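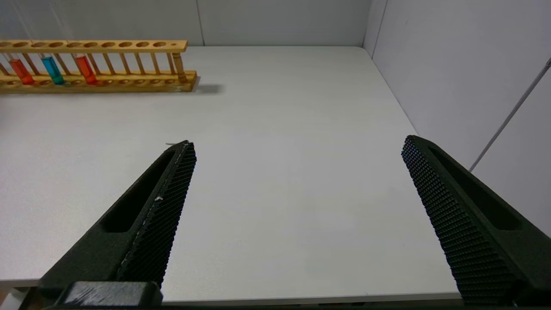
# About Plumis

Plumis is a small company that makes and sells wooden racks, stands and trays for school science rooms. We also run short practical courses for teachers and for children who like to mix, pour and look. We are nine people, and we work in two connected rooms on the ground floor of an old weaving mill, one for the wood and one for the glass.

My name is Jozefína Baláž and I started the company. I was a chemistry teacher for many years, first in Slovakia and later abroad, and English is the third language in which I have taught. Please forgive me if a sentence on this page stands a little crooked. The racks are straight.

## How it began

In my first school we had good glass and bad racks. They were plastic, they became yellow, and the feet broke off. When a rack has lost a foot, the pupils put a folded paper under it, and then one day the paper is gone. I asked my neighbor, who repaired chairs, if he could make me one from wood. He made it with two rails and thin dowels between them, as in the back of a chair. I used it until I left that school, and I believe it is still there.

Later I made drawings of it, with some corrections, and took them to a joiner named Asa. Asa said that my drawings were possible but not pleasant to make. We spent a winter changing them. The upper rail became thinner and the lower one thicker, so that the weight stays low. We added a stronger turned post at the end, where a hand naturally takes the rack to carry it.

## What we make

Our main product is the long rack. The upper rail has a straight row of round openings, and in the lower rail there is a shallow round recess under each of them, where the bottom of the tube can rest. The smaller opening at the end of the row was a request from teachers, who wanted a place for a narrow tube or a glass rod. Some customers write to us that one hole is drilled wrong. It is drilled as we wish it.

We leave the wood in its own light color. We tried a dark stain for one season, and the teachers did not like it, because dyed water and indicators are easier to judge beside something pale. For the same reason we recommend a white or light gray table without pattern.

We also make:

- a short rack for one pupil, with 5 openings
- a drying stand with 6 pegs for washed tubes
- a flat tray with a raised border, for carrying small bottles
- replacement dowels and posts for all our racks, also the old ones

The Brusance is our rack for younger classes. It has wider openings and a broader base, and it takes large tubes only. The name comes from a word game of my daughter and has no meaning in any language I know.

## The color lessons

Most of our visitors know us from the color lessons. We give them in the glass room, at a long white table, to groups from primary schools and to teachers in training. We use water, food coloring and simple plant indicators, nothing stronger.

The first lesson is always oranges and reds. Each pupil prepares one tube of an orange-red and then another which should be only slightly deeper. It sounds easy, but many adults add one drop too much and must begin again. Between the two warm colors we like to place a turquoise, so that the eye has a rest before it compares. The tubes are filled only in part. A full tube is difficult to carry, and above the liquid there must be some clear glass to hold it by.

We ask the pupils to leave free places in the rack. In a crowded rack one takes out the wrong tube, and it is harder to say which color belongs to whom.

At the end everybody washes their own glass. We have a rule that the table is wiped before the rack is moved back, and after that once more. I know that the children laugh about the second wiping. Their teachers usually ask me for the name of the cloth.

## Who works here

Asa is responsible for the wood and decides alone which boards we buy. Chauke leads the lessons and answers the mail from schools, and he is also the person who packs your order, so if there is a drawing of a tube on the inside of your box, it is his. The others cut, sand, drill, keep the accounts and teach with us during the school year. I do the designs and write these pages.

In our last full year we sent out 1,467 racks. We do not plan to become much bigger, as the drilling machine is already in use all day and we do not have a place for a second one.

## Ordering and visiting

Schools can order by letter or e-mail and pay after delivery. Please tell us the outer diameter of your tubes, measured at the widest point under the rim. If you are not certain, send us one tube, well wrapped, and we will measure it and return it with the order.

Groups of up to 9 pupils can come to one color lesson, together with a teacher. Larger classes we divide in two, and the second half visits the wood room in the meantime. In July we are closed for lessons, but the workshop continues and repairs are accepted.

A rack that has come loose can nearly always be glued again. Please do not use nails.

*Page last changed: Mar 22, 2021*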